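Pastgate Neighborhood News
Home | Archive | Work | Letters

Crumbs, seams and a soft brush: an interview with Evdokia Stergiou
Jun 10, 2018

Evdokia Stergiou has been turning over rooms for 14 years. She started at a motel off the highway, moved to the Prelau guest house when it opened its second floor, and now runs the housekeeping there with two part-time staff. The Prelau has 30 beds. All of them have quilted mattresses, and all of those mattresses get brushed by hand before the sheets go back on.

We talked in the linen room on the ground floor, where she was folding pillowcases and kept folding them the whole time.

I asked her first why she brushes a mattress at all when there is a vacuum in the hall closet.

"The vacuum comes later," she said. "If you go in with the vacuum first, anything big gets pushed along or it jams in the nozzle. Tissue, candy wrappers, a bit of receipt. You want that off by hand. It takes a minute."

Her method has not changed much since the motel. She strips the bed down to the bare mattress and opens the curtains all the way. Then she looks at it from the foot of the bed, low down, with the light coming across. White quilting hides white lint very well if you stand over it, she says, and much less well from the side.

She starts at the head and works down. The strokes are short and all go the same way. On a mattress with a puffy pattern she slows down at the stitching, where the fabric dips.

"Everything ends up in the seams. Sand, crumbs, hair. You can brush the top of the puffs all day and it looks clean, and then somebody lies down and it all comes back up. So you go along the line, then lift. Along the line, then lift."

The pan stays on the bed with her. She used to sweep everything off onto the floor and deal with it there, and she still sees new people do that.

"Then you've got to do the floor twice," she said. "Put the pan on the mattress. Press it down so the lip sits in the quilting a little, and hold it there with your other hand. A mattress isn't a floor, it gives, and if you don't hold the pan it tips and you get your crumbs back."

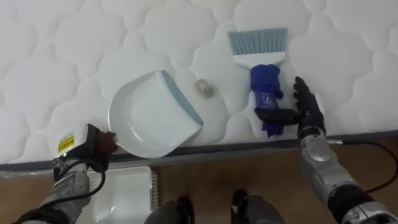 She is particular about the lip. The old metal pans at the motel had a bare edge, and she remembers one catching a thread and pulling out a row of stitching as long as her hand. The manager took it badly. At the Prelau she asked for plastic pans with a rubber edge, and got them after the first winter.

The brush matters too, though she is less fussy about the make. Soft bristles, close together, and wide enough that you don't have to go over the same place four times. A stiff brush will raise fuzz on the quilting, and once it is raised it stays that way. The bed brushes are kept on their own hook and never go on a floor. She marks the handles with nail polish so they don't get mixed up with the others.

"Before that I wrote BED on them in marker," she said. "It wore off in a week."

I asked what she does about bigger bits of trash, wadded paper and so on. Most people would just pick it up, and she says that is fine if you have gloves on and can see what it is. Otherwise she sweeps it into the pan like everything else.

"You don't know what's in a tissue. I don't want to know. Brush, pan, bag."

The trash bag hangs on the cart outside the door, and she walks the pan out to it level. After that comes the vacuum with the upholstery head, down the same lines the brush took, and then around the border where the top of the mattress meets the side. She runs a finger along that edge at the end. If the finger comes up gray she does the edge again.

The whole mattress is supposed to air for a while before it is made up. On a full changeover day that doesn't always happen, and she was open about it. In October, when the Giannakopoulos wedding took every room in the house for two nights, they had beds stripped and made again in under 20 minutes.

"I wasn't happy with those beds. They were clean, but I like them to sit with the window open."

The mattresses themselves are fairly new. The owners replaced the last of the old ones two years ago and bought from Jitasent, a supplier outside Pastgate that she had used before. The final order, with protectors, came to $1,796. She had asked for a flat top, which is quicker to clean. The owners liked the quilted one, and so did the guests who tried both.

"It's more comfortable, I'll give them that. I lay down on it. But it's more work for us, and I told them so."

Stains are a different subject and she didn't want to say much about them. Cold water, a white cloth, blot and don't rub, and call her before trying anything from a bottle.

For people at home she thinks twice a year is enough for a proper brushing, plus a quick one any time someone has been eating in bed. Do it when you are changing the sheets anyway. Wash the brush afterward in warm water with a drop of dish soap, shake it out, and stand it somewhere to dry with the bristles up – lying on its face it dries bent, and then it skips over the dips.

By then the pillowcases were done and she had started on the bath towels. A guest in the hall wanted to know about late checkout. Evdokia told him noon and went to get her cart.

Filed under: Work, Local
Previous: Repairing the library steps
Next: Where the old bus stop signs went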